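Toy library at Pareck hall gets ready to open its doors again

The Pareck toy library is coming back in January, and I got to spend a morning with the sorting crew while they went through everything that came in over the fall. I went in thinking I'd stay for a coffee and a few quotes. I left three hours later with dust on both knees and very strong feelings about small containers.

If you haven't used the toy library before, it works just like the book kind. You pick something out, you take it home, your kid loves it to pieces (hopefully not literally), and you bring it back in three weeks. It closed last spring when the old storage room on Roramard Street needed a new floor, and a lot of families have been asking when it would return. My own niece has asked me more than once, as if I were in charge of it.

Well, it's nearly time! There are 176 sets ready to lend out, and the crew is hoping to hit 200 by opening day. A set can be a puzzle, a box of blocks, a doctor's kit, or one of the new pretend-play bundles, and those bundles are what I want to tell you about, because they are the part that has changed the most.

In the old days, pretend-play stuff came in one giant tub. You'd borrow the tub, haul it to the car, and find out at home that it had nine plates and no cups. This time the pieces are being put together in little themed groups, each one built around a container that's small enough for a child to carry. Kitchen things go together, bathroom things go together, picnic things go together, and a little toy gets tucked in with each so there's somebody to feed or tuck in or march off to the sink.

The trying-out happens on a white board laid over a plain wooden table, with some faint pencil lines on it. Each container gets a turn near the middle and people play with what might go in it. There was a small woven basket up there for a good while, with a beige toy sticking out of the top, and a long pink rolled-up thing that looked like food to me. It has white curved lines on it and a paler tip, and I spent far too long wondering what I'd call it on a menu.

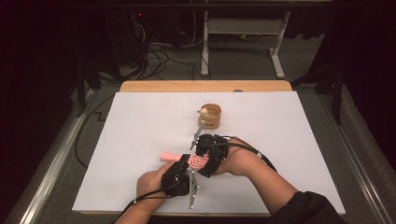
The picnic bundles are going to be the popular ones, I'm calling it now. Pretend food has always been the first thing off the shelf at Pareck, and the fall donations were heavy on it. There were sandwiches, eggs, a pie with a slice missing, and a whole bag of felt pasta that I would have happily taken home myself. Naseri, the bakery next to the hall, also sent over a stack of clean paper bags for the crew to pack things in, along with some real rolls that didn't last past ten in the morning.

There was a lively debate over how many pieces belong in a bundle. One side wanted as many as would fit. The other side pointed out that every piece has to be checked back in by hand, and that toddlers are not known for returning all of their pretend eggs. They settled on a limit of six, counting the toy but leaving out the container. I think that's fair. Six is enough for a decent picnic and you can still find everything under the couch afterward.

I also learned that containers are harder to come by than toys. People give away toys all the time, but they hang on to their baskets. The crew has been using whatever is the right size – baskets, tins, cardboard cups, a couple of flowerpots – and it looks much nicer than a row of matching plastic bins, if you ask me. Every one of them will be a bit different on the shelf, and kids will probably pick by the container anyway. My niece certainly will.

The bathroom group is the newest idea. A parent wrote in to say that bedtime teeth-brushing was a nightly battle, and could there be something to borrow that made it more of a game? So now there will be a few cup-and-brush bundles. The one I saw on the board used a little round tan cardboard cup with a printed label on the front. A pink toothbrush was leaning in it, bristles up, and beside the brush there was a small light-colored knob with what looked to me like a tiny face. I thought that was pretty charming. The brushes in these bundles are for brushing a toy's teeth only, and you'll be asked to stick with your own at home.

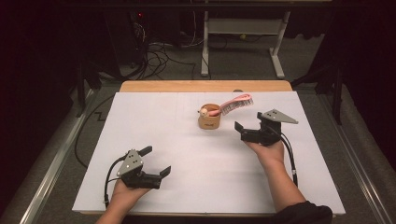

What to know before you go

Opening day is in January, and the crew will put the exact date on the hall door and on the Plosis neighborhood page once the shelving is in. Doors open at nine in the morning. If you had a card before the closure, it still works and you don't have to sign up again. New families need to bring something with their address on it, and that's all. Joining is free, the same as before.

You can take home up to three sets at a time. Late returns don't cost anything, but you can't borrow again until the set comes back, and there will be a list for the popular ones. If a piece goes missing, just say so when you bring it in. They'd much rather hear about it at the desk than have the next kid open up a basket with no lunch in it.

What they still need

To get to 200, the crew could use more pretend food, small dolls and figures, and anything that looks good in a child's doctor's bag. Small baskets would be very welcome, and so would sturdy cardboard cups, as long as they're clean. They're full up on jigsaw puzzles and can't take any more stuffed animals bigger than a loaf of bread. Battery toys are a no this time, mostly on account of the noise.

Drop-off is at the side door of the hall, mornings only, until the end of December. Please put small pieces in a bag and write on it if you know something's missing. I brought in a tea set of my own that had been sitting in my closet for years, short one saucer, and it was on the table being sorted before I'd even put my coat back on.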